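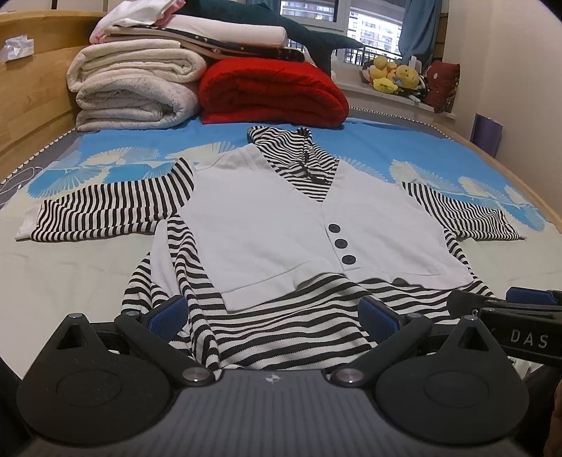 Striped hooded top, spread front side up on the bed.

4 min read
21 shares

I keep reading that a home-built folding machine will save you an evening a week. I doubt it. We have been at ours since August in the Birhane workshop and in a spare bedroom, and I can still fold faster with my hands. If you want to try anyway, a few tips.

Start with towels. A hooded top with a vest front sewn on is a hard test: the hood bunches up, the drawstring dangles and the stripes bend with every fold. Move on to one when towels bore you.

Lay the garment front side up with the sleeves out to the sides. Pull the hem flat before you grip it. Curled hems are where we lose most of our runs.

Work on a bed if you must, but a table is better. A mattress gives under the pads - so does your patience.

Check the pivot screws every 2 hours. The Grirex forum says once a month. I don't believe it.

Don't buy the Atavden upgrade kit until you have done nearly 21 shirts with what you have. Ours is still in its box.

2 comments

Rania Ghanem
We put softer pads on ours and knits got easier. Denim is still hopeless.

erkton_owner
6 weekends in and it does pillowcases. My wife is not impressed.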